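Petarham Robotics Laboratory
@petarhamlab
10 January 2020

The Petarham Robotics Laboratory held its winter open day this morning. We thank everyone who came to the Wukodwood building to see our staff and students at work. A short report follows in this thread.

2/ The doors opened to registered visitors after a brief welcome in the lobby. Groups were kept small so that each person could stand close enough to the safety line to see the arms move and hear the operators speak.

3/ In all, 616 people signed in at the front desk. This is the highest attendance since the open day moved to Wukodwood, and we are grateful to the front desk team for keeping the line moving.

4/ The first stop was the sorting hall. Rey, our two-armed research platform, sorted mixed household items into bins by size. Visitors were invited to change the order of the items between runs. Rey does not work from a fixed list, and the operators explained how it decides which item to pick up next.

5/ Several items were dropped during the demonstration. We chose not to edit the task to avoid this. Soft packaging remains difficult for Rey, and the team discussed the matter openly with those present. The same items will be used again in March so that the results can be compared.

6/ The second stop was the handling bench, where our single-arm system, Filel, is used to study how a robot should approach, grasp and release objects of different shapes. Filel carries a small camera near its gripper, and visitors followed the camera view on a wall screen while the arm worked.

7/ Many visitors remarked that the camera view was harder to read than they had expected. At close range, a familiar object may fill much of the picture, and its full shape can no longer be seen. The operators train on this view for several weeks before they run a session alone.

8/ A guided session at the bench lasted 21 minutes. Visitors aged 14 and over could take the hand controls under the direction of an operator. Speed was limited for all guest sessions, and an operator kept a hand on the stop button at all times.

9/ For those who asked about the controls: the guest operator moves two handles, and the arm follows. Each movement is recorded together with the camera view. Guest sessions were not recorded, and no personal data was kept beyond the sign-in sheet, which will be destroyed in line with laboratory policy.

10/ The workshop on the lower floor was open for the first time. Technical staff showed how joints are inspected, how cables are replaced and how worn parts are logged. Maintenance takes up nearly a third of the working week in our laboratory, and we believed the public should see it.

11/ At noon, the research staff gave a short talk on automation and employment in the Petarham area. Questions were taken from the floor for the rest of the hour. The slides will be placed on the laboratory website, along with a written reply to those questions that could not be reached in the time available.

12/ A view from the handling bench, with the gripper open:
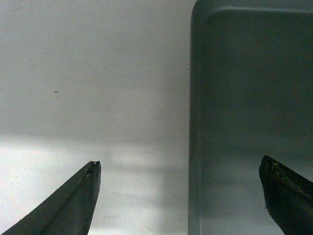
Can a member of the public arrange a visit to the laboratory outside of the open day?

Group visits are accepted by written request, for schools and registered community groups only. Individual visitors are asked to wait for the next open day.

13/ Requests from schools should state the number of students, their ages and any access needs. One adult must attend for every 4 students in the sorting hall. The lower floor workshop is not part of the school visit at this time.

14/ We received comments about the noise level in the sorting hall and about the lack of seating near the handling bench. Both points have been passed to the building office. Ear protection was available at the entrance to the hall, and we will place clearer signs there next time.

15/ Visitors who left items behind may collect them from the front desk at Wukodwood during office hours. A gray scarf, a set of keys and a child's glove have been handed in.

16/ Feedback forms may still be returned by mail or left at the desk. Please write the name of the stop you are commenting on at the top of the form, as the sorting hall and the handling bench are run by separate teams.

17/ The laboratory thanks the Petarham city library for the loan of chairs and display boards. Details of the next public event will be posted on this account once the building schedule has been confirmed.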